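Heat packs and massage oil at home: notes on use and storage

Wheat packs dry out with repeated heating and can scorch. Weigh a new pack and write the figure on the seam in laundry marker. When it has lost more than 6 grams, heat it with a cup of water beside it in the microwave. Let it cool completely between uses and never fold it while hot. Discard it if it smells burnt or the filling has gone brown.

Massage oil should be warmed in the bottle, standing in a bowl of tap water at 40 degrees. Direct heating thins the oil unevenly and shortens its life. Sweet almond and grapeseed oils go rancid first; fractionated coconut lasts longest. Store all of them below bench height, away from the cooktop, with the cap wiped clean.
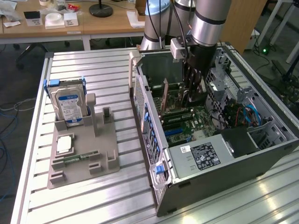

Open tower on a slatted aluminum bench, memory modules side by side on the green board.

Oiled towels are a fire risk. Residue left in the fibres can self-heat in a dryer, and more so in a tightly folded stack. Wash at the hottest setting the label allows, with a full dose of detergent, and repeat if any odour remains. Line dry. If a dryer must be used, run the full cool-down cycle and spread the towels out straight away.

The Clullura pack cover is cotton and can be washed with the towels. The Otari cover has a fleece lining and should go in a separate cold wash, without softener.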